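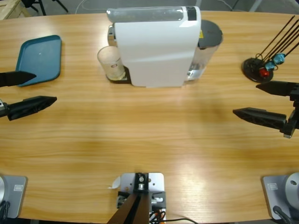

The Ramance is a small electric milk frother, the jug kind that sits on its own base and heats as it whisks. I have used one most mornings since August and I think it is good, with a few faults that the box does not mention. It is meant to sit beside a coffee maker that only does coffee. Ours is one of the white capsule type with a clear water tank at the back, and a drinking glass fits on the tray under the spout, so the milk is the only other thing to sort out.

There is one button. A short press gives warm milk with foam, a long press gives warm milk without much foam, and two quick presses give cold foam. The light goes red for warm and blue for cold. I would have liked a proper label, as visitors always get the wrong one first time.

Foam from whole milk is thick and fine, and stays up until you have finished the drink. Semi-skimmed is nearly as good. Skimmed makes a lot of stiff foam with large bubbles, which I don't care for. Oat drink depends on the carton. The barista sort works well and the cheap sort hardly rises.

The marked limit for foam is 110 ml. That does one large coffee or two small ones. If you go over the line it comes up under the lid and runs down the outside, and then you have milk on the base -- a nuisance to clean, as the base must not go under the tap.
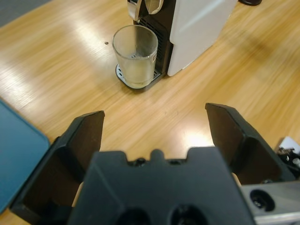

It takes longer than I expected on the warm setting. You can make the coffee, put the milk away and wipe the worktop before it clicks off. Cold foam is much quicker. It will not start again straight after a warm run unless you rinse the jug with cold water first, and the leaflet only says to "allow to rest".

Cleaning is easy if you do it at once. Rinse, wipe round with a soft sponge, rinse again. Leave it until the evening and there is a brown ring on the bottom that needs a soak. The whisk pulls off its pin and is very small. Mine has been down the plughole once already and I now keep it in a cup by the sink. A spare from Okafor, where I bought the jug, was £3 with postage.

Before this I had a Wumska hand whisk, the battery kind. It cost far less and made decent foam, but you had to heat the milk in a pan and it splashed. For someone who has one milky coffee at the weekend I would still say get the Wumska. It goes in a drawer.
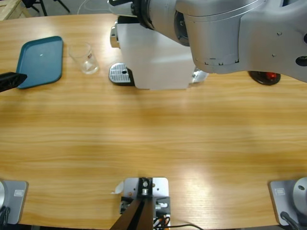 Coffee machine, glass and tray on the table.

The lead on the Ramance is short, and it comes out of the base on the left, so check where your socket is. The lid has a rubber seal which holds the smell of milk if you put it away damp. I leave it off overnight. The handle stays cool and the spout pours without dripping, which the hand whisk and pan never managed.

Noise is low. You can hear it from the next room but you can talk over it.

Good points: foam, handle, pouring. Bad points: one button for everything, short lead, tiny whisk. I would buy it again at the same price -- the guarantee is two years and I have not needed it.

21 March 2023 | By Trumusik Home

Filed under: Tried at Home / Kitchen Electricals

Print this review | E-mail this review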